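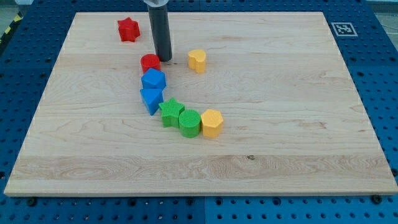
What should I put on bare maple before it goes into daily use as a worktop? Two thin coats of hardwax oil, the second after the first has cured overnight.

To: Tuturness list
Subject: Re: Finish for maple, and the knot question

> I have a maple top from the Odby yard, planed and sanded to 120.
> The previous one was varnished in 1988 and has flaked along the
> front edge. Is oil enough, and do I need to fill small knots
> first? The Jorna leaflet says to seal both faces but the Toprak
> one only mentions the top.

Seal both faces. If one side is left bare it takes up moisture faster than the other and the top will cup. The Toprak leaflet assumes the board is glued down to a carcass, so the underside is left out.

120 is too coarse for oil on maple. Go to 180, wipe with a damp cloth, let it dry, then sand once more by hand at the same grit. Stopping at 180 matters – maple polished any finer takes very little oil and the finish wears through early.

A sound knot needs no filling. Press it with a thumbnail; if nothing moves, leave it. A loose one wants thin epoxy from above with tape underneath, levelled with a scraper once hard.

Figured areas soak up oil unevenly. Keep them wet for up to 2 minutes longer than the rest, then wipe everything off. Anything left on the surface stays tacky.

Old varnish is a separate job. See message 2378 in the archive for stripping, and 3791 for the argument about heat guns, which was not settled.

Lay used rags out flat outdoors to dry. Do not bin them folded.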